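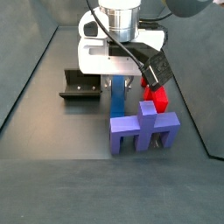 Volker Schmieder wanted to know if anyone else's yeast plates come up with almost nothing on them after the tubes have been in the freezer a while. He'd had the same trouble three times running, he wrote, and he was starting to doubt his glycerol more than his technique.

His full post:

Hi all, and thank you in advance for your patience with a long message! I keep a small collection of baker's yeast strains for a teaching lab. We freeze everything in March, when the spring students have finished with their cultures, and then I thaw what I need for the fall. Each strain goes into five tubes, with glycerol, straight into the freezer at minus 80. My predecessor did it that way for years and I never thought to question it.

This time I scraped a bit off the top of a tube, streaked it on a rich plate (YPD), left it at 30 degrees, and after two full days I had 16 colonies on the whole plate. The same strain, streaked from a fresh culture, covers the plate so thickly you can hardly find a single colony. I tried a second tube and got much the same, and then a third. The strains are old friends and I would hate to lose them.

Things that may matter: the cultures were grown overnight and spun down before freezing. The glycerol is from a bottle marked Sternex, 86 percent, and I add it until it "looks right," which I realize as I type it is not a great thing to admit in public. Our freezer is a Heitmann chest model and the lid has been sticking. Should I start over with new stocks or is there something I can save?

filero_bench
Hi Volker, welcome! Please don't throw anything out yet. If you got colonies, the strain is alive, and a living strain can always be grown back up. Pick a few of those colonies (I like to take four or five and keep them separate, in case one of them is a petite), grow them overnight in liquid, and make new tubes from that. Keep the old ones until the new ones have been tested.

Now for the glycerol, which is where I would look first. You want to end up somewhere between 15 and 25 percent in the tube. With an 86 percent bottle it's easy to be way off, as the stuff is so thick that half of it stays in the pipette tip. What I do is make a 50 percent solution first, autoclave it, and let it cool. Then for a 1 mL tube I use 600 microliters of culture and 400 of the glycerol, which gets you to 20 percent. Cut the end off the tip, pull up slowly, and wait a moment before you take it out of the liquid. And mix! Turn the tube over many more times than you think you need to. If it isn't mixed, the glycerol sits at the bottom, the cells on top freeze with hardly any protection, and the top is exactly where you scraped.

One more small thing, overnight cultures are fine. My old supervisor swore by letting yeast go well into stationary phase before freezing, and I have never had a reason to argue with her.

tuesday_plates
its the freezer. ours did this, get the seal replaced

Clurnmont
I'd agree with most of what filero_bench wrote, and I'd add a question about how you take your sample. Do the tubes thaw while you're working? When I was new I used to let them soften on the bench, take a loopful, and put them back, and over a year or two the counts went down and down. These days the tubes stay in a cold block and I scrape a little frost off with a sterile toothpick, then back they go, all in under a minute.

The sticking lid could be doing the same thing to you more slowly, so I wouldn't laugh at the answer above mine. Put a cheap logging thermometer in there over a weekend and see what it says.

If you want a real number, spot a dilution series from one old tube next to one from a fresh culture adjusted to the same density. A streak is a poor way to judge survival, as so much depends on how much you happened to pick up. And please, for the strains you really love, put one tube of each in somebody else's freezer down the hall. I lost a lovely set of mutants to a power cut and I still think of them fondly.

Volker Schmieder
Thank you all so much! I do let them soften on the bench, I'm sorry to say. I've put five colonies into liquid this afternoon and I'll make up the 50 percent glycerol while they grow. The seal on the lid has a split in it as long as my thumb.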